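Slide 1 – hello

Hi all, thanks for squeezing in. I'm Peninah Tanui, I look after the two-armed robot in the Sotley test room, and I've got 5 slides so we should be out before lunch. Say thanks to Domingo Quiroga for the loan of the clicker (then give it back to Domingo!).

Slide 2 – what I do before power on

Walk all the way around it first. I know, I know, you want to get going. Look at the cables where they leave the grippers, because that's the bit that moves every single time and the bit I've replaced most. Run a fingertip along the sleeve. If it feels rough, stop and tag it.

Then bolts at the wrist joints. Hand wrench, snug, done. Kimutai likes the torque driver and that's fine too – just don't use both.

(Ask who has the newer wrench set. Last I heard it was at Tosley.)

Slide 3 – the slow month

January story goes in here. Keep it short! The right gripper kept closing a hair off to one side and I spent 3 days on the software with Njoroge before Milagros Villanueva wiggled the finger mount and it moved. Loose screw. We'd logged 1138 grasps on it by then and I had to toss the lot. So now the finger check comes before calibration, always.

Slide 4 – the tableware check

My favorite one, so slow down. After any work on the fingers I run it on plain kitchen stuff in a row along the front of the table: spoon, fork, a plastic cup, a small bowl, a bigger bowl. Shiny steel is mean to cameras and thin rims are mean to fingers, which makes it a great test and it costs next to nothing.
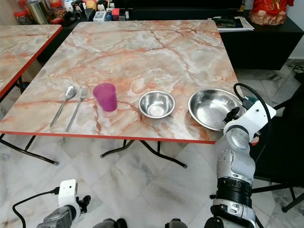

Right gripper on the rim of the large bowl, left arm held clear of the table.

Point at the cable looping over the top of the gripper. I want slack in that loop through the whole reach, and I check it with the arm stretched out as well as tucked in. Also mention the corner – the big bowl sits near the table's right corner, so watch your table position before you start or your reach numbers won't match mine.

Slide 5 – where stuff lives

Checklist is page 41 of the Henare binder. Spare finger pads, top drawer. Questions, then swap with Kimutai Lukumay for the Orkholm part.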